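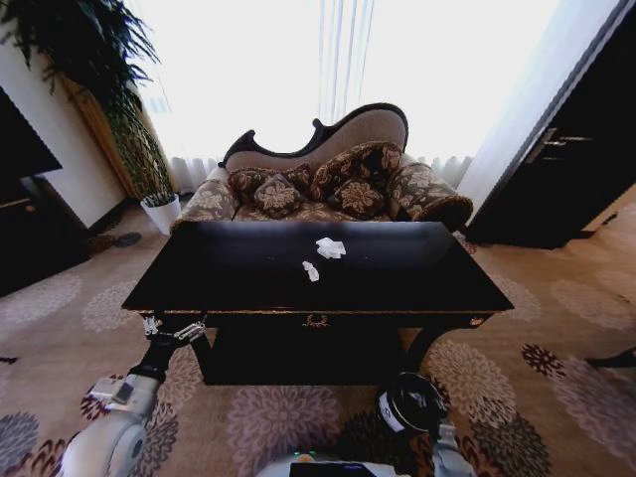
Start with the month you'll hate the thing, Tamsin Faulkner told me, and budget backward from there. She had spent most of June pricing a two-armed housekeeping robot for Hisatcombe, a small guesthouse with more sitting rooms than it strictly needs, and she'd learned (the slow way, over many pots of coffee) that the purchase price was the easy part. Everyone will give you a purchase price! What she wanted to know was what it would cost to have the robot picking up crumpled tissues on an ordinary morning, and who would be standing beside it while it did.

So she made a list. Setup came to $500 a room, and the service plan to $247 a month, which she wrote in pencil at first because she was hoping to talk it down. Spare gripper fingers were extra. So was training for the staff, and she wisely put in their wages for those hours too, something I'd have forgotten completely.

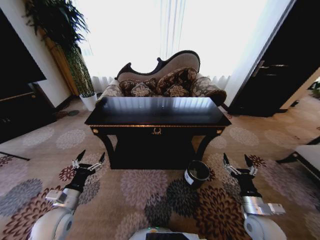
Then there's the furniture, which matters more to a budget than you might think. A glossy black table shows every mark, and Tamsin wasn't about to let anyone practice on hers without first asking the insurer what was covered. The answer took two weeks and added a line to her list. She also set aside 96 hours of paid staff time for the trial, to be spent watching, moving chairs and writing down whatever went wrong, and I think that's the smartest line on the whole sheet. 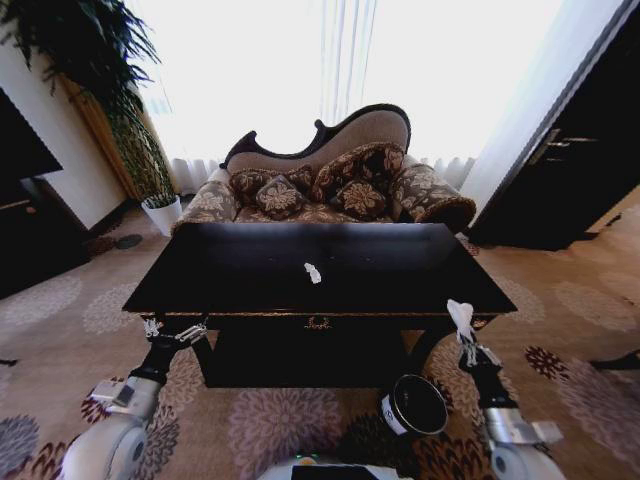
## Lease first, or buy?

Ewan Brunton, who keeps the books at Hisatcombe, leaned toward a lease, and after going through the papers with him I'd lean that way too. You pay more in the long run, but you can send the machine back if the tidying takes longer than it's worth. Do read the return terms with a cup of something warm and plenty of time, and ask who pays the freight. Ewan asked twice, and he got the second answer in writing.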